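Trade show and exhibit forum > Flooring, power and furniture
Thread: Gray carpet on a small booth, keep it or cover it?

boothwright_4
Posted October 2, 2025

We are setting up at the Osholm hall again next May and I have to pick a floor by the end of the week. Last time we took the hall's gray carpet as is. I want to know if anyone here has paid for a covering and thought it was worth the money.

The carpet is dark gray with lighter flecks all through it. It runs right up to a white strip at the side.
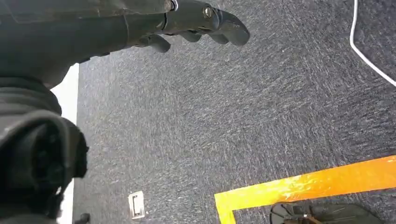 Gray carpet next to the white strip

The quote from Drestine for a raised floor is $3613, with cable channels. Taking the hall carpet costs us nothing extra.

palletjack
Keep the carpet. Visitors look at screens and at the people talking to them. I have done this job a long time and have never had a client bring up the floor.

mirela_stands
I disagree. I bring it up every time. Flecked gray hides lint and staple ends, I'll give it that, but it makes a small booth look like part of the aisle. A raised floor tells people where the booth starts. It also gives you somewhere to put the cables.

palletjack
Until someone trips on the edge. You need a ramp, and the ramp takes up floor you already paid for.

boothwright_4
The cables are the part I care about. What kind of counter do you all use? Ours is a plain box with a door in the back.

tapeandzip
Look at the white ones with the black curved trim. The screen, the text panel and the small screens go on one unit, so the wiring can be planned in one place. Red rope in the same area. I would order the info panel with bigger type than this one, though.

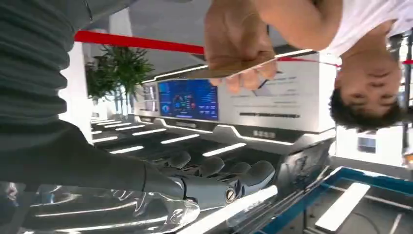 White counter with black trim, dashboard screen and info panel

mirela_stands
That is a nice counter. The plant by the white pillar helps too. I would skip the rope. It makes people stand back, and then they can't read the panel.

tapeandzip
Depends on the day. When it gets busy you want the rope. Caldeira rents posts and rope together, and you can leave them in the crate if it's quiet.

boothwright_4
Back to the floor for a minute. The flecks come across differently from one patch to the next. They are thicker in the middle and it goes darker off to the right. Would you call that wear, or is it only the light?
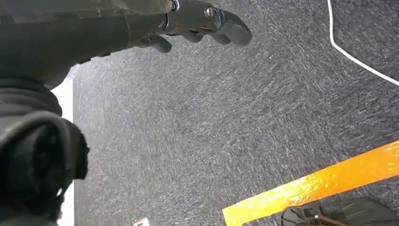 Another look at the carpet, lighter flecks in the middle

palletjack
Can't tell from a picture. Walk it when you get there. If it's worn, ask the hall to swap it before you build.

mirela_stands
Could be either. Ask for a sample piece from Etden -- they carry a plain charcoal without the flecks -- and lay it down beside the hall carpet. Nearly 100 square feet would do a booth your size, and it costs far less than the raised floor.

boothwright_4
Plain charcoal over the hall carpet might be the middle road. I'll get a price with 2 rolls of edge tape and post it when I have it.

palletjack
Get the good tape.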